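Arruela

A arruela (também chamada anilha, sobretudo em Portugal) é um disco fino com um furo no centro, colocado entre a cabeça de um parafuso ou uma porca e a superfície que se quer apertar. É uma das peças mais modestas de qualquer caixa de ferragens e também uma das mais engenhosas: com um simples anel, distribui-se a carga, protege-se o acabamento e melhora-se a firmeza de uma união inteira!

Função

Quando se aperta uma porca diretamente sobre madeira, plástico ou chapa fina, toda a força fica concentrada numa área pequena. O material cede, risca ou afunda. A arruela alarga essa área de apoio e oferece à porca uma face lisa sobre a qual girar. Serve ainda para corrigir folgas, cobrir furos um pouco maiores do que o desejado e, em certos tipos, dificultar o afrouxamento causado por vibração.

Tipos mais comuns

Arruela lisa: o modelo básico, plano dos dois lados, presente em quase todo móvel desmontável.
Arruela de pressão: anel cortado e ligeiramente torcido, que funciona como uma pequena mola quando comprimido.
Arruela de aba larga: tem diâmetro externo bem maior que o furo, excelente para chapas finas e materiais macios.
Arruela dentada: traz dentes na borda interna ou externa, que mordem a superfície.
Arruela de vedação: feita de borracha, fibra, cobre ou outro material que se acomode à junta, muito usada em torneiras e conexões.

A arruela e suas companheiras

Raramente uma arruela trabalha sozinha. O conjunto clássico reúne parafuso, arruela e porca, mas a barra roscada merece menção especial: como tem rosca no comprimento, aceita porcas e arruelas em qualquer ponto e pode ser cortada na medida do projeto. Em cima de uma mesa clara, as peças pequenas aparecem com nitidez, o que é uma alegria para quem gosta de separar ferragens.
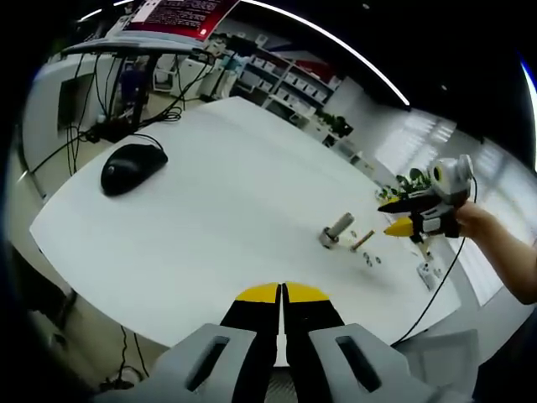
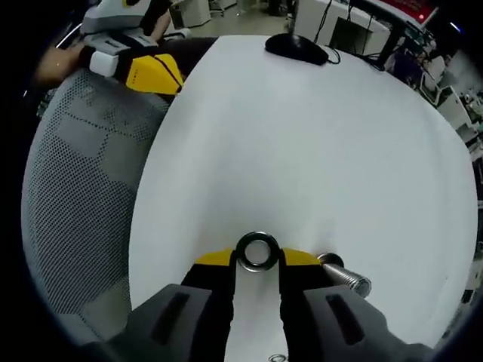
A ordem de montagem costuma ser simples. A arruela lisa fica encostada ao material; a de pressão, quando existe, vai entre a lisa e a porca. Em barras roscadas que atravessam uma peça de lado a lado, usa-se uma arruela em cada face, e uma fixação com 4 barras pede, portanto, pelo menos oito arruelas.

Medidas

A medida nominal acompanha a do parafuso: uma arruela M6 destina-se a um parafuso M6, embora seu furo seja um pouco mais folgado, para que a peça entre sem esforço. Contam também o diâmetro externo e a espessura. Quem não sabe a medida pode usar um paquímetro ou experimentar a arruela na própria rosca: ela deve deslizar livremente sem dançar demais.

Organização e conservação

Arruelas soltas misturam-se com facilidade e rolam para longe com mais facilidade ainda. O organizador Pinulix, da marca Wevel, tem 9 divisórias e permite guardar cada medida em seu lugar, mas potes de vidro ou um arame passado pelos furos resolvem igualmente bem (o arame é um método antigo e delicioso de usar). Convém manter as peças de aço comum em local seco e descartar as tortas ou muito oxidadas.

Ver também

Barra roscada
Parafuso
Porca
Rebite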